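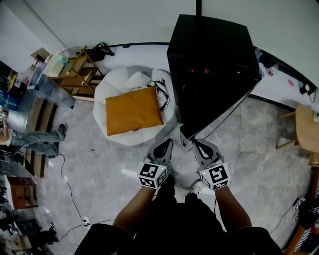
House Rules for Hand-Held Gripper Recording
Project report, Wornow group

1. What we set out to do

Our project began with an argument over a cable. Two of us had been recording demonstrations with the hand-held grippers for most of a month, and when we put our files together we found that we had been working to completely different habits. One of us started each recording with the grippers closed, the other with them open. One cleared the floor first, the other stepped over things. Neither was wrong, as we had never written anything down!

So we changed our topic (with permission) from "teach a robot to tidy a cushion" to something we ended up enjoying far more: what should a small student lab write down before anybody records anything? We called the result the Istia rules, after the room where we do most of our work.

2. How we worked

We read the safety sheet that came with our lab induction and the recording notes left by the Lozano group, who had the room before us. Then we went through 590 of our own recordings and marked every one we would not want a robot to learn from. We threw out 48. For each of those we wrote one line saying what had gone wrong, and sorted the lines into piles on the table. The biggest pile, with 38 recordings in it, was marker trouble: a sleeve, a hand or the other gripper had come between the camera and the printed squares on the cube, and the tracking had jumped. The remaining recordings were a mixed bag of late starts, early stops and one phone call.

3. The rules

We kept it to 5 rules so that they would fit on a single sheet by the door.

Rule 1. Floor first. Walk the space you are going to use before picking up the grippers. Cables go along the wall or under tape. With both hands full and your eyes on the fingertips you will not see a lead on the floor, and marble tile is a hard thing to land on.

Rule 2. Start the same way every time. Both grippers out in front, side by side with a gap between them, fingers pointing away from you. Hold still while you count to three, then begin.

Rule 3. Keep the cubes clear. Sleeves pushed up, nothing hanging from the wrist. Check the small green light on each cube before you start. Wipe the printed faces with a dry cloth only.

Rule 4. Other people have a say. Anyone in the room is told before recording starts and can ask to be kept out or have a recording deleted. Legs and shoes count as people. We argued about this one for a whole afternoon and we are all glad it went in.

Rule 5. Log the bad ones. A spoiled recording gets a line in the log with the reason, and stays in its own folder until the weekly check.

4. Trying them out

We asked the Bratis group to follow the sheet without any help from us, which was great fun and a bit humbling. They read Rule 2 as "arms fully straight", and their shoulders were aching by lunchtime. We have added "elbows bent, arms relaxed". They also wanted to know who decides that a floor is clear when two groups share it. Our answer for now is whoever is holding the grippers, but we would like to test that properly.

5. What is still missing

Rule 3 says nothing about lighting, and we think it should, as glossy furniture gives off odd reflections in the late afternoon. We have no rule on breaks either. The current sheet is version 2, and the log template is kept in the same folder as this report. Other groups are welcome to copy both, and please scribble on them!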